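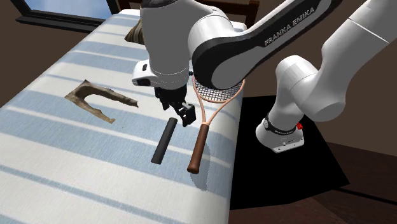

Gripper over the gap between the rod and the racket. Rendered in Hiter.

1/ Okay, 11 days into the Hiter trial (the sim scene pack from Dolard) and I have opinions. Mostly good ones!

2/ You get 137 rooms, and you can drop your own arm into any of them. I went straight for the one with the striped cover and the tennis racket and I've barely left it.

3/ Love the racket. It's a long handle plus a big flat head full of strings, so my grasp planner wants to grab it in all kinds of silly places. The black rod lying next to it makes things worse – go in too wide at the handle and you've got two objects to worry about.

4/ Second camera view is included, no extra charge. I like this one for checking reach, you get the base and the pillow at the far end together. 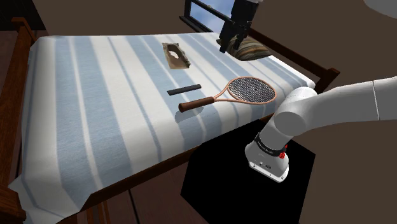
5/ Gripes: the brown ragged thing. I still can't tell what it's meant to be, and the object list just says "misc_organic". Come on, Dolard. I need labels I can train on.

6/ Loading is slow too. I queued 600 episodes overnight and woke up to a lot fewer than that. Candela Pacheco told me to turn off cloth physics between resets and wow, big help, thank you!!

7/ Would I pay for it? The small plan, yes. The 4000 episode plan, ask me once they fix the labels. Trying the Ackah pack next, same arm, same planner, so I can compare them properly.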